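Ticket 346
Product: Gronel plush blanket, queen, grey-green
Category: Shedding / lint transfer
Status: Open, waiting on customer
Opened: September

Customer, 9:14 a.m.
The blanket sheds. I bought it for the guest bed and it has been on there since the start of the month. Every piece of laundry I fold on top of it comes away with fuzz. Your care card says "minimal shedding after first wash." I have washed it twice. Please advise.

Gronel Support, 10:40 a.m.
Thank you for reaching out. Some loose fiber is normal with new plush. We recommend washing cold, alone, with no fabric softener, then tumble drying on low and cleaning the lint screen halfway through. Most customers see a clear improvement after three washes.

Customer, 11:02 a.m.
Most customers out of how many? The product page had 174 reviews when I ordered and I read plenty that used the word "fuzz." I'll do the third wash, but I want it noted that the card says first wash, not third.

Gronel Support, 11:30 a.m.
Noted on the ticket. Could you also tell us what items are picking up the fiber, and what they are washed with?

Customer, 4:55 p.m.
Third wash done, cold, alone, no softener. I don't own softener. Lint screen was full at the halfway point and about half full at the end, so it is still coming off.

Items affected: two dark T-shirts, a set of pillowcases, and a lavender cloth I use for dusting. Detergent is Jonon unscented, the same one I have used for years with no fuzz on anything.

Gronel Support, next day, 8:50 a.m.
Thank you for the detail. It is possible that the fiber is coming from the other items and collecting on the blanket. Static in a dry room can also pull lint from clothing. You may wish to try an anti-static product such as Sotelo dryer sheets.

Customer, 9:20 a.m.
So now it's my laundry's fault. The fuzz on the T-shirts is grey-green. I don't have any grey-green clothes. And your own care card says no dryer sheets on plush — second line from the bottom. Which of you is right?

Gronel Support, 10:05 a.m.
You are correct and we apologize. Please disregard the dryer sheet suggestion. To tell transfer from static, we ask customers to run a simple test. Wash one smooth item by itself, lay it on the blanket, rub it back and forth 20 times, and check it against a window.

Customer, 1:37 p.m.
I don't think much of a test where I'm the one doing the rubbing, but fine. I used the lavender cloth, washed by itself and checked clean before it went anywhere near the bed. Daylight only, no lamp. 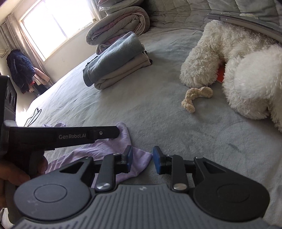

Result after 20 rubs: fuzz on the underside, mostly along the folds. I shook it out and went over it with a Gato lint roller. Two sheets to get it clean. Then I did the same 20 rubs on the cotton sheet in the other bedroom as a comparison, which you didn't ask for. Nothing came off on the roller that I could see.

I don't see how that's static. Same cloth, same afternoon, same house.

Gronel Support, 3:15 p.m.
Thank you for running the comparison. We can offer a replacement from a newer lot. Please reply with the lot number from the side tag.

Customer, 3:42 p.m.
Lot number is 220. Before I box anything up, what changed in the newer lot? If it's the same fabric with a different number on the tag I would sooner have the refund.

Gronel Support, 4:30 p.m.
We have passed your question to the product team. Ticket remains open.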